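Lecture 7: Gathering demonstrations in simulation

Reading for this lecture: the Lendach collection guide, sections on resets and labeling. Lab sign-up closes 17th June.

Last time we trained a policy on a fixed set of examples and looked at where it failed. Today we cover where the examples come from.

A demonstration is one complete attempt at a task, stored as a series of camera views, joint positions and gripper commands. In this course every demonstration is made in simulation by a person steering the arm. The course set has 3000 attempts. After filtering, just over 2000 remain for training. Another 757 are held back for testing, and the rest were thrown out.

Reasons for throwing out an attempt:

The object left the table.
The operator paused for a long time in the middle of a reach.
The instruction didn't match what was done.

The third kind is the hardest to catch automatically. Read the instruction and replay the attempt before you mark it as good.

Layout. Object positions are drawn again at every reset. If the cup always starts in the same place, the policy can learn the place and ignore the cup. Mix shapes and sizes, and include objects of the same type that look different, such as two globes. An instruction like "pick up the globe" is then ambiguous, and the label has to say which one. Vary the lighting too, so that shadows fall differently from one attempt to the next.

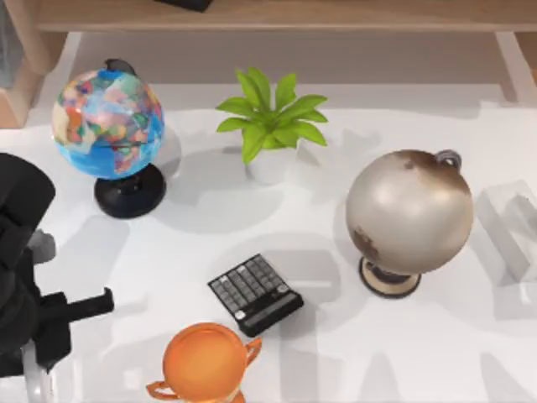

Qiuyue Mao objected in the discussion that random layouts alone give too few hard cases, and that operators should also place objects close together on purpose. Try both in the lab and compare.

For the lab: record attempts with at least two layouts, write the instruction before you start moving, and keep your failures in a separate folder. We will need them for the lecture on recovery.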